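The road to Hollus turned to gravel after the grain elevator, and she slowed down because of the rental. She had two hours before the meeting in Clivitz and one memorial left on the list. The county website said it was in the park. Hollus did not seem to have a park.

She found it behind the fire station, on a square of grass with a flagpole and a bench. It was smaller than she expected. A soldier in a long coat stood on a block of gray granite, with both hands on the barrel of his rifle. The left side of his face had worn smooth. The names ran down three sides of the block, and the fourth side was blank.

She took the front first, then the names, one side at a time. The light was flat and good for lettering. She had been doing this since August, starting with Tarton, and she had learned to shoot the names before anything else in case it rained.

A man came out of the fire station with a bucket and emptied it into the storm drain. He looked at her car and then at her.

"You with the state?" he asked.

"No. I just take pictures of them."

"Of ours?"

"Of all of them. There are nine in this part of the state."

He put the bucket down and came over. He told her the blank side was for the ones who came back. The town had voted to add them, paid the stonecutter half, and then argued over who had come back and who had only come through. A few men had settled there after the war from other places. The stonecutter kept the money and went to Llanos.

"When was that?" she asked.

"Before my grandfather. It cost 1000 dollars to put the whole thing up, and I think they were tired of paying."

She walked around to the blank side. It was not quite blank. Low down, near the grass, someone had cut a single letter M, an inch high and very neat. She knelt and took it from two angles.

"Did you know this was here?"

He bent over with his hands on his knees and looked for some time.

"No," he said. "I've mowed around that since high school."

They went through the names on the other sides and found no one who would have explained it. He said his aunt had the old church book at her place, if she wanted to wait - it would take him twenty minutes. She looked at her watch. The meeting in Clivitz was about parking, and she was only there to take the minutes.

She sat down on the bench and waited for him.

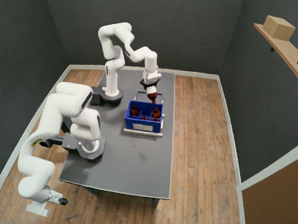

Marisela wrote that she wanted to know whose M it was, and that she had gone back to the part about the stonecutter twice looking for it. Her guess was that he cut it himself before he left for Llanos.

Recent stories
The Ferry Office
Snow Route, Tarton
Two Keys
What the Surveyor Left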